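okay so a bunch of you asked how it's going with the robot on our kitting line and I keep saying "long story," so here's the long story. thread

for the new people: I work at Tendby, we put together parts kits for other companies. covers, brackets, hardware, all the stuff that has to be in the tote before somebody else can build the thing. I've been on kitting for five years

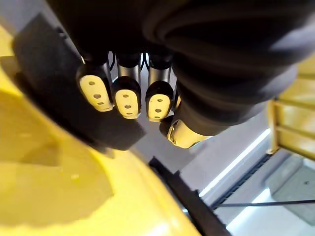
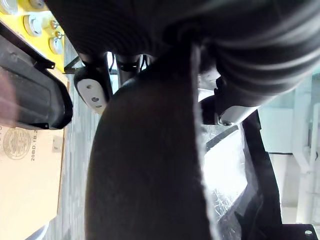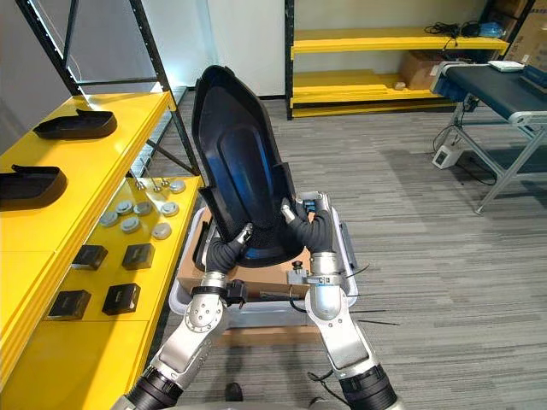

Tendby kitting side, 4/5/19. Last one: black cover, gray tote, yellow shelves on the left.

so the job, if you've never done it. you get a list, you walk the shelves, you pull the parts, you put them in the tote in an order that won't scratch anything, you send the tote on. then you do it again. I liked it more than you'd think!! you get a rhythm going and you can talk the whole time

the covers were always the part people hated. they're big and a weird shape and there's no good place to grab one. you end up sort of hugging it over to the tote. do that for a shift and your shoulders let you know

so when Bindu Kotian (she runs our area, I'd walk into traffic for her) told us in January we were getting a two-armed setup from Niltusov, and that it was starting on covers, the reaction was mixed. half of us thought great, take the covers. the other half thought okay and what's next after covers

I was in both halves depending on the hour

Kieran Horgan asked it straight out in the meeting. "is anybody losing their job over this." Bindu said no one on our shift through the end of the year, and past that she didn't know and wasn't going to make something up. people were mad about the second part. I kind of respected it

what changed first was the shelves. I did not see that coming. we'd always stored things wherever they fit, and everybody had their own mental map. now there's a spot for each part and it needs to stay in that spot, facing the right way. Sivaprasad Nair spent two whole shifts redoing the layout with the Niltusov tech

and I complained about it nonstop – but I also find things faster now. annoying

second thing was cardboard. I cut liners for the totes. that's a real part of my day. if a liner sits crooked I fix it before the cover goes in, and I have gotten very particular about my liners, please do not touch my liners

third thing, and this is the one I think about most: the talking. I used to work across from Athina Koutsoukos and we'd go all day. her kids, my landlord, whatever show. now she's moved over to final check and I'm by the shelves watching a pair of arms think about where to put their fingers. the arms have nothing to say about my landlord

we eat lunch together on purpose now. before, we didn't need to

speed, because I know someone's going to ask. on covers it's slower than me. it's slower than anyone on the shift. Bindu says they're not judging it on speed yet, they're judging it on how often one of us has to step in and straighten something out

stepping in is my job right now, officially. my title on the schedule changed to "cell attendant." the pay went up a little, which took 30 days and two emails to show up on my check, but it did show up

what does a cell attendant do. keeps the shelves stocked. keeps parts facing the right way. clears the tote. presses pause when a grip looks bad to me. writes down why I pressed pause. the writing down was hard at first, I didn't have words for it. I'd put "looked wrong." the tech was nice about it but he needed more than looked wrong

so I started writing what I would've done with my own hands. like "I'd hold this lower and tip it toward me first." and he got really excited?? he said that was the most useful note in the whole log. I've been handling covers five years and that was the first time anyone asked me how

I have feelings about that. good ones and other ones. because yeah, it's nice to be asked. and also I know what the notes are for

Vasilis Todorova, who's been here way longer than me, won't write notes. he'll stock the shelves, he'll press pause, and the log line stays blank. Bindu hasn't pushed him on it. I go back and forth on whether he's being stubborn or being smart

things I'd tell anybody whose workplace is about to do this: ask who gets trained and ask when, and get the pay part in writing before the title changes. we did it in the other order and it was a whole month of "it's in process"

also ask where the floor cords are going to run lol. I've had opinions about that since week one and they're in the log too

and ask to keep rotating. right now I do attendant for half the shift and hand kitting for the other half, and I had to fight for the hand kitting half. if I only stood there watching I'd lose my mind, and I think I'd get worse at noticing when something's off

shoulders report since my mom reads these: better. much better. I slept on my left side for the first time in ages. so that's real and I'm not going to pretend it isn't

do I think it's coming for the rest of the kit eventually, the small hardware and all that? probably. the tech says small parts are harder than big ones, but he also says it like a guy who's looking forward to it

anyway Bindu's doing a sit-down with everybody next month about next year's staffing. Kieran is already collecting questions, so if you're on our shift and you've got one, text him, not me. I'll post after if there's anything I'm allowed to post

replies are open but I'm on at six so I'll get to them tomorrow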